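Home | Our work | Reports | Support us

Clulline Clothing Swap – June update for Evano 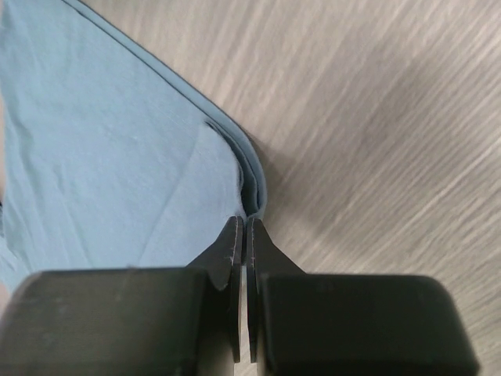

First off, thank you again for the grant, and sorry this one's a bit longer than the last. It's been a busy spell! We've now passed on 1,149 items since we opened, which beats the 1,000 we put in the bid, and we still have 2 months to go. Children's school jumpers go fastest, then coats (even in this weather), and I could fill a shed with the men's ties we can't shift.

The move to the Dimitriou building went fine apart from the rails, which wouldn't fit up the stairs and had to be sawn down. We're open until seven in the evening now and I wish we'd done it sooner – loads of people come straight from work and many of them had never been before.

Money next. We've spent a bit less than planned on rent and rather more on hangers and the steamer repair. Daseteck have let us have shelving at cost, so I'd like to move what's left in that line over to the mending sessions, if you're happy with that. We've run four so far and every one was full. Zips are what people want to learn, and I'm hopeless at zips, so we'll need to pay someone who can teach them properly.

Still to do: the new leaflet, a better sign for the side door, and the winter coat collection. I'll send the receipts separately once I've got them into some kind of order.

Clulline Clothing Swap | Contact us | Back to top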